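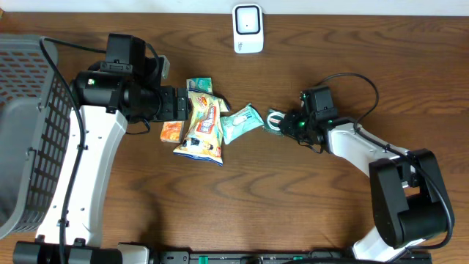

Gastport licensing rules: slot floor reporting changes

The Gastport gaming office has issued the revised reporting rules for licensed slot floors. They replace the temporary rules that have applied since the Prestville license was granted, and they take effect in April. Operators already filing under the temporary rules do not need to reapply.

The main change is the reporting interval. Floors have filed one meter report per month, with coin-in, coin-out and jackpot totals combined for the whole property. Under the revised rules, each machine is reported separately and the file is sent daily, before 6 a.m. A machine that is out of service must still appear in the file with zero values and a status code. Leaving it out counts as a missed report.

The rules apply in full to any floor with more than 40 machines. Smaller floors may keep the monthly schedule but must use the new file layout, which has 34 fields. Most of these match the old layout. The additions cover progressive jackpot contributions, ticket redemptions and the software version installed on each machine.

Prestville is the largest floor affected, with 904 machines on its current license. Finell, which runs the property, has asked for a longer filing window on days when the central system is being updated. The office has not changed the 6 a.m. limit. It will accept a late file without penalty if notice of the update was given two working days ahead.

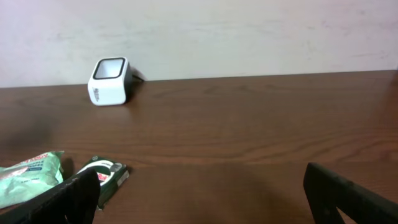

Fikre, which supplies meter software to several of the smaller floors, replied to the draft that the version field will cause trouble as written. Older machines report a board number only, the company said, and the number does not change when the game software is replaced. It asked that operators be allowed to enter the version by hand from the service log until those boards are retired.

The final text allows this for boards installed before the Prestville license. Entries made by hand must be marked "M" in the source field and backed by a signed log page kept on site.

Differences between the meter file and the cash count must now be explained when they exceed one percent for a single machine. The old test used the property total, so large errors on one machine could be offset by errors on another. The office reviewed 2886 past reports when setting the new limit.

Test files can be submitted at any time before the start date. They are checked for layout only, and the results are returned to the contact named on the license.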